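Grumard Valley Forum > Local News & Events > Heath fire above Kullow, and the burning season
Page 1 of 1

oltent_lass
Posted 7:40 am
Could smell it from our bathroom this morning with the window shut. Has anyone heard what set it off? The bulletin said "under investigation", same as it did for the one by the reservoir, and I don't remember ever being told how that investigation went.

peatpusher
Posted 7:58 am
Keeper's burn that got away, I'd put money on it. They had a strip going on the Esquivel side at teatime and the wind went round after dark.

muirhead_view
Posted 8:15 am
Nobody was burning on the Esquivel side. The season isn't open yet. It's September.

peatpusher
Posted 8:21 am
What was the smoke then, a barbecue?

muirhead_view
Posted 8:24 am
Yes. The campsite has them on till the end of the month. I could smell the sausages.

threebellows
Posted 8:52 am
I was on the hill until 3 am with a beater, so forgive the spelling. It started low down, near the lay-by on the Kullow road, and ran uphill with the wind behind it. We had 29 people on the line at the busiest point, counting the two farms that brought slurry tankers. The tankers did more good than the rest of us put together, though I wouldn't recommend standing downwind of one. My coat is living in the garden now.
It's out on top but still warm in the peat by the fence. Please don't go up for a look.

oltent_lass
Posted 9:05 am
Thank you for going, and thank the others. Is there anything that needs dropping off? I can do flasks and a tray bake.

threebellows
Posted 9:11 am
There's always room for a tray bake. Leave it at the Oltent station, side door, the front one sticks.

gorsebit
Posted 9:30 am
What I'd like to know is why it took the second engine 40 minutes to get here. We were told when they shut the Grumard station at night that it would make no difference. I've got the leaflet somewhere. It had a smiling cartoon engine on it.

muirhead_view
Posted 9:44 am
The second engine was sent to the wrong end of the Kullow road because whoever rang in said "by the big tree". That isn't the station's fault.

gorsebit
Posted 9:47 am
A crew from Grumard would have known which tree.

peatpusher
Posted 9:49 am
He's got you there.

muirhead_view
Posted 10:02 am
Possibly. I still think it's a poor argument for a night shift. Put a number on the gateposts, like they did at Esquivel, and anybody can find them. I've suggested it at the last three parish meetings and it goes down as "noted".

threebellows
Posted 10:20 am
Both, please. Numbers on the gates and a crew at night. I'm too tired to choose.
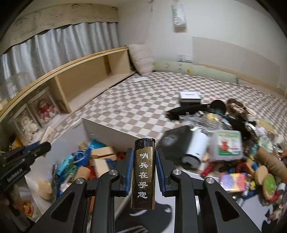
hobnail_sue
Posted 10:38 am
Going back to the lay-by. People stop there for the view, have a smoke and flick the end into the driest bit of heather in the county. I've picked up over 15 ends there on one dog walk, plus a shoe. There used to be a metal bin with a lid. It was taken away for being a fire risk.

peatpusher
Posted 10:45 am
I refuse to believe that last part.

hobnail_sue
Posted 10:51 am
Ask the council. Somebody had put a hot barbecue tray in it, so the bin had to go. The barbecues were allowed to stay.

muirhead_view
Posted 11:06 am
I take it we've stopped blaming the keepers, then?

peatpusher
Posted 11:09 am
I have moved the keepers to second place. Do keep up.

gorsebit
Posted 11:25 am
Found the leaflet. "No change to the service you know." I'll bring it to the next meeting – they can note that as well.

threebellows
Posted 12:10 pm
Quick one before I sleep. The Kullow road is open one lane only, and the path from the lay-by up to the fence is taped off. If you see fresh smoke, ring it in and say which gate you're nearest. No trees.

oltent_lass
Posted 12:32 pm
Tray bake is at the side door. It's flapjack. The side door sticks too.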